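Reviews > Reference > Parliaments and Elections

Skollunov Coalition Tracker, second edition

4 min read

The Skollunov tracker is a desktop reference tool for people who follow coalition talks in central European parliaments. The second edition replaces the old spreadsheet with a searchable database of 649 agreements, each tagged by country, term and policy area. I used it through July while preparing briefing notes on minority cabinets.

Search is fast. A query for budget clauses returned 224 entries, and the filters for party size and length of talks worked without a reload. Results export as plain text or CSV. Footnotes survive the export, which they did not in the first edition.

Coverage is uneven. Agreements signed after national votes are complete, with annexes. Regional ones are thin, and several carry a summary where the full text should be. Translations are serviceable, though "confidence vote" and "vote of trust" are used for the same procedure, so both have to be searched.

The seat calculator is the weak part. It handles list systems correctly but rounds thresholds before applying them — a small error that matters when a party sits close to the line. Drodico's rival product computes this properly but has no agreement texts at all.

A single license covers 2 machines. The printed manual runs to 800 pages and is mostly a country index; the method notes at the back are worth reading first.

Recommended for the texts. Use something else for the arithmetic.
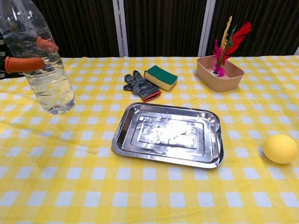 Remo Wieser: The threshold rounding can be switched off under Preferences, in the advanced tab. It resets after each update, so check it again before you run any close results.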